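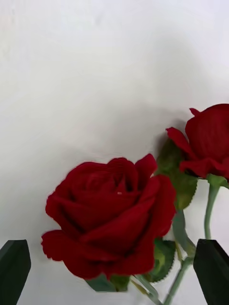 Losholm Stem Handling: wrist camera recordings and shift notes

README for release 2

Summary

This release holds recordings from the artificial flower packing line at Celtetti, together with the shift notes written by the people who work on it. The recordings come from a small camera mounted at the gripper of each arm. The notes come from the packers, the line lead and the maintenance fitter. The two parts share a session number and can be read separately.

The release was prepared for people who study automation in light manual work. It can be used to train or test grasping models, but it was not designed mainly for that, and several choices described under Known problems will annoy anyone who treats it as a grasping benchmark.

Background

Celtetti packs artificial stems into mixed bunches for shops and event hire. Before the arms arrived, the line had 20 packing places. Each packer took stems from a tray, opened out the heads and leaves by hand, built the bunch and put it in a sleeve. Opening out is called dressing on site, and the notes use that word throughout.

Losholm is the site name for the cell that now picks and presents the stems. An arm takes a stem from a white surface, holds it upright at a fixed point and waits. The packer dresses it, takes it and presses a foot pedal. The arm then fetches the next one. Dressing and bunch building remain manual. There are 7 arms in the cell, each serving one packer. The other places work as before.

Contents

recordings/ : one folder per session, wrist camera video and arm state
notes/ : one plain text file per session, written at the end of the shift
roster/ : role codes and arm assignments, no names
terms.txt : site vocabulary
changes.txt : differences from release 1

Stem types

Roses make up most of the material. They are supplied as single stems and as sprays with more than one head. Peony, ranunculus and eucalyptus stems appear in smaller numbers. Each session lists its stem types in the first line of the notes file. Colour names are those used on the trays, so "red" and "dark red" may refer to the same stock from two deliveries.

Fields in the arm state file

time : seconds from the start of the session
opening : distance between the fingers, in millimetres
pedal : 1 while pressed, otherwise 0
hold : 1 while the arm is at the handover point
stop : reason code, blank if running
stem : stem type code, see terms.txt

The stop codes are P (packer pressed stop), D (dropped stem), T (tangled stem), E (empty surface) and M (maintenance). Code P was added in release 2. In release 1 these events were recorded as M, which made it look as if the fitter was called out far more often than he was.

How the notes were collected

Elba Cáceres, the line lead, asked packers to write down anything that changed how they did the job that shift. There was no form. Some entries are a single line and some run to a page. Writing time was paid and fell inside the shift. Horacio Troncoso typed up the handwritten entries and kept the original spelling. Entries in Spanish were left in Spanish, with an English version by Emiliano Quiroga in the same file.

Packers could withdraw an entry up to the release date. Withdrawn entries leave a gap in the numbering. Please do not try to work out who wrote them.

What the notes cover

Pace is the most frequent subject. In the first sessions the arm returned after a fixed wait of 18 seconds whether or not the packer had finished. Several packers wrote that they dressed the easy stems slowly and the sprays badly. The pedal replaced the fixed wait and the complaints about pace became fewer, though they did not stop. Two entries object to the pedal itself, on the grounds that pedal times can be read as a measure of the person.

Reach and posture come next. Packers no longer lean over a tray, and entries about shoulder pain are less frequent after the change. Entries about standing still are more frequent. The handover point was set at one height for every packer until Iman Zerouali, the maintenance fitter's deputy, added a height setting to the start menu.

Skill is harder to code and we have not tried. Experienced packers used to choose stems by eye while dressing the one in hand, and would set aside a head to finish a bunch later. The arm takes the nearest stem it can grip. Some packers describe this as a loss and others do not mention it. A second surface for set-aside stems was fitted in August.

Staffing is covered only where packers raised it. The site agreed in writing that no packing place would be removed during the recording period. What was decided afterwards is outside this release, and the recordings should not be cited as evidence in either direction.

Known problems

Crossed stems are hard for the picker. Where two stems cross close to the fingers, the arm may grip both, and the second is normally logged as D even if the packer caught it.

Serrated leaves catch on the petals of neighbouring heads. These events are coded T only when the arm stopped. Minor snags cleared by the packer are not in the arm state file, although many are in the notes.

Stems near the side of the camera's view are often only partly visible. No masks are supplied for them.

The white surface was wiped between sessions but carries marks in many recordings. Background subtraction with a fixed threshold gives poor results.

Loose lint was not removed from the heads before recording.

Session clocks on two arms drifted during the first month. Corrected times are supplied and the raw times are kept in a separate column.

Privacy

Sound was not recorded. Frames in which a face was visible were removed, and the gap is marked in the arm state file. Hands were kept. Packers were shown their own recordings before agreeing to release.

Uses we ask you to avoid

Do not rank packers by pedal times. Do not use the notes to train systems for scoring or supervising staff. The licence forbids both.

Changes since release 1

Stop code P added. Height setting added to the session header. English versions of the Spanish entries revised. The Muñoz sessions were moved to their own folder, because that line uses a different tray and has no pedal.

Maintenance

Sang Đàm looks after the files. Corrections should give the session number and the line of the notes or the time in the recording. Requests for withdrawn entries will be refused. Hosting is provided by Plarkitz.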